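On the Keeping of Household Records

Posted 18/06/2024

It has been the practice of this blog to treat domestic matters with the same seriousness that other publications reserve for matters of state, and I do not propose to depart from that practice now. The subject on this occasion is the household record: the ledgers, folders, warranty cards, rates notices and handwritten lists by which a home gives an account of itself. Several readers wrote after the October post on pantry inventories to ask how the wider system operates. I undertook to reply in full and have taken rather longer over it than I intended.

I should state my qualifications. I spent the greater part of my working life in records management, first at Drurnard and afterwards in the registry at Trulldale, where I was responsible for correspondence files and, for one unhappy winter, the key register. At neither place was I considered a zealot. My colleague Sarmīte Kairys, who trained me, held that a file should be opened only when there were two papers to put in it, and I have found no reason to revise that rule in the years since.

The household, however, differs from the registry in one important respect. A registry has a retention schedule. It is dull to compile and duller to apply, but it settles arguments before they begin. A household has no such instrument unless somebody sits down and writes one, and the consequence is that most homes keep everything for a few years and then, during a move or a renovation, throw out the wrong half. My own mother disposed of the drainage plan for her block and retained every receipt from a dry cleaner that had long since closed. The plan cost a good deal to replace. The receipts I still have, having inherited them.

The classification in use at this address has 9 headings. They are, in the order in which they sit in the cabinet: Property; Rates and Utilities; Insurance; Vehicles; Health; Appliances; Garden; Correspondence; and Sundry. I am aware that Sundry is frowned upon. Edgars Paju, with whom I have corresponded on classification for some time, regards it as an admission of failure and has told me so at length. My position is that a household without a Sundry folder will simply create one on top of the fridge. It is preferable that it be given a label and reviewed.

Property and Insurance are the two headings on which effort is best spent. Under Property I keep the contract of sale, the title search, the building inspection report, council approvals, and all invoices for work that is now behind plaster or under concrete. The last category is the one most commonly neglected. When the bathroom was re-tiled we had occasion to know where a pipe ran, and a plumber's invoice with a small biro sketch on its reverse supplied the answer within a minute or so. I have since asked every tradesperson for a sketch. Most oblige, one or two with evident pride.

Appliances is the heading that attracts the most paper for the least return. Manufacturers supply a booklet in many languages, a registration card, a sheet of safety warnings and, not infrequently, a second booklet correcting the first. I retain the page in English, the proof of purchase and the model number, and the remainder goes out with the recycling.
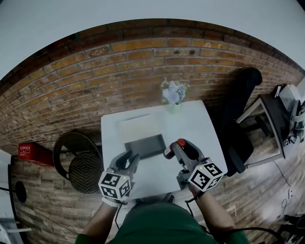 The proof of purchase deserves a paragraph of its own. Receipts are now commonly printed on thermal paper, which fades, and a faded receipt is of no assistance when the washing machine fails a month inside its warranty. I copy each one on the day it enters the house. The copy is stapled in front of the original, the date of purchase is written in pencil in the top right corner, and the expiry of the warranty is entered in the diary. Readers who keep electronic copies may disregard the stapler, though I would ask them to consider when they last tested whether those copies could be opened.

This brings me to the matter of electronic records generally, on which my views have moderated. For some years I declined to accept bills by email. I now accept them, subject to conditions. Each is saved under a name beginning with the year, then the month, then the supplier, so that the folder sorts itself without intervention. I do not rely on the supplier's own portal. Our former electricity retailer withdrew access to past accounts shortly after we changed provider, and I was obliged to telephone on four occasions to obtain a full year of statements. They were courteous on each occasion and on the first three did nothing.

I should say something about quantity. When I carried out the first proper review of our holdings, I went through the lot at the dining table over the course of a long weekend and entered every item on a list. The total was 3,798 sheets, not including photographs. Of these some 300 proved to be worth keeping in the cabinet on a permanent basis. A further portion was kept for the period advised by our accountant and has since gone through the shredder. The balance was made up of duplicates, superseded policies, catalogues, and a remarkable run of community newsletters which I offered to the local history room and which were, I am pleased to report, accepted.

I would caution readers against attempting the whole exercise in one sitting. My brother-in-law, Rigoberto Aguirre, was so taken with the idea that he emptied three filing drawers onto the floor of his study one evening after tea, and his family walked around the result until the school holidays. The better course is to take a single heading, finish it, put it away and stop. Vehicles is a good place to begin. The papers are few, the dates are clear, and anything relating to a car one no longer owns may usually be dealt with quickly.

Correspondence is another matter, and it is here that the principles of the registry are of limited help. A registry keeps letters for what they record. A family keeps them for who wrote them. I have a card from Beatrice Mrema, who lived next door to us in the first house, which says only that the bins had been brought in and that the tomatoes were ours if we wanted them. By any schedule I ever administered it would have been destroyed within the quarter. It is in an acid-free sleeve, and it will remain there for as long as I have charge of the cabinet.

As to equipment, I am asked about this more than anything else and have the least to say. A metal two-drawer cabinet bought second-hand is adequate for almost any household. Suspension files should be of one make, as the hooks vary and a mixed drawer will catch. I label in capitals with a soft pencil on card inserts, having found that adhesive labels lift in the summer. The cabinet should not stand against an external wall in a damp room, nor in the garage, where the silverfish are. Ours was in the garage for the first two years, and the Garden folder bears the marks of it.

A question was put to me by Zane Uibo, a reader of long standing, as to who in the household should be able to find things. The answer is everyone of an age to need them. A system understood by one person ceases to function when that person is in hospital. I keep a single typed sheet at the front of the top drawer setting out the headings, the location of the wills, the name of the solicitor and the whereabouts of the spare key to the cabinet. It is revised each year when the home insurance falls due. My husband has been asked to locate a nominated document on two occasions, without notice. He found the first. The second, a vaccination certificate for a dog since deceased, was in Sundry, and I have conceded that this was not a fair test.

Finally, a point of housekeeping. The list of suggested retention periods that I circulated to subscribers contained an error under Health: the line concerning spectacle prescriptions should read until superseded, and the figure given there should be struck out. A corrected version will be sent to those who received the first. Comments on the nine headings are welcome, and I will give proper consideration to any proposal to amend them, with the exception of proposals to abolish Sundry, on which Mr Paju has already been heard – and, I understand, intends to be heard again.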